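Willik 11 is out, and the clear-bin fix is in it

January 30, 2024

If you've been following the Willik planner for a while, you'll know my favourite complaint about it: see-through plastic. Cardboard, fine. Painted wood, fine. Hand it a frosted tote with shiny ridges along the lid and the thing would happily plan a path straight through the side. Well, release 11 landed this morning, and I've had the preview build on our two-arm bench at Gondal long enough to say the fix is a good one!

The big change is in how perception talks to planning. Depth readings off clear plastic come back full of holes, and the old version treated a hole as free space (yikes). Now a hole with a solid-looking rim around it gets marked "unknown, keep out" until the arms have a better reason to go there. The coloured bits showing through the plastic no longer get picked as loose parts on the table either, and that one had been driving me up the wall.

I've been using a big clear container with a black latch and a few red pieces inside, overlapping the edge of a blue tray, over our usual taped grid. It's a mean little test. There are streaky reflections on the lid, and the tray gives the planner a second rim to mix up with the first. 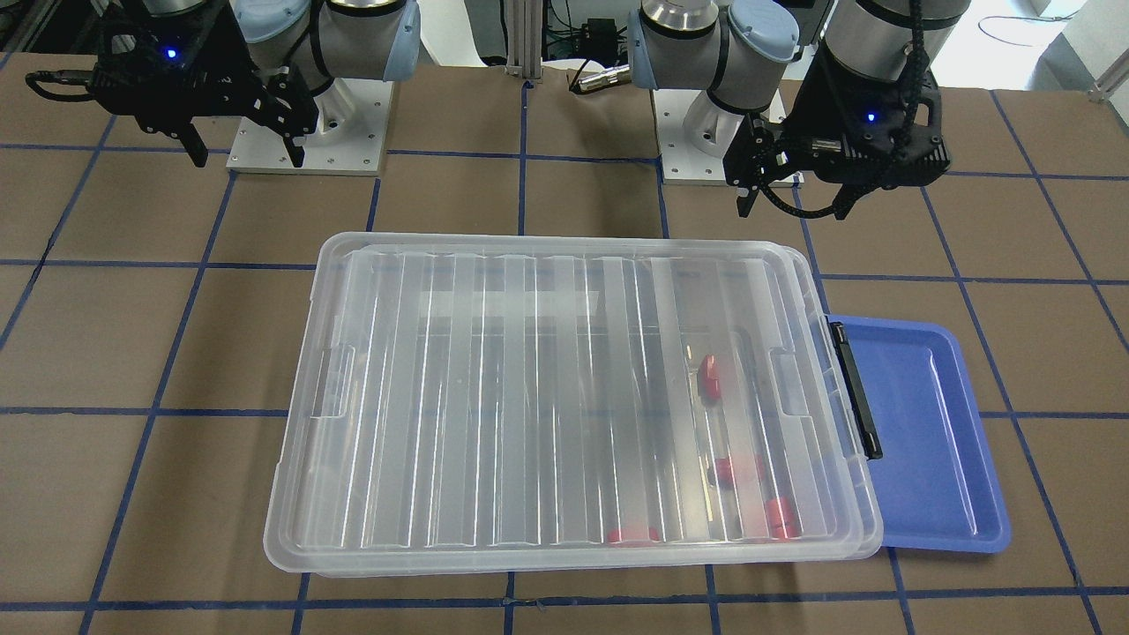
What else is in the release

Both arms now share one keep-out map, so the left one doesn't have to learn about the bin all over again after the right one has. Planning for a two-arm move on our bench takes 40 milliseconds where it used to take 41, so don't upgrade for the speed, haha. The log viewer has finally been given a search box, and the colours in the collision view can be changed.

One thing to watch: saved maps from release 10 won't load. You'll need to run the converter first, and it's tucked away in the tools menu under Givwood, the old name for the map format.

The download is on the Fundura site with the release notes. Lids that flex when you grab them still aren't modelled, and the notes have that pencilled in for April. I'll be trying it the day it shows up.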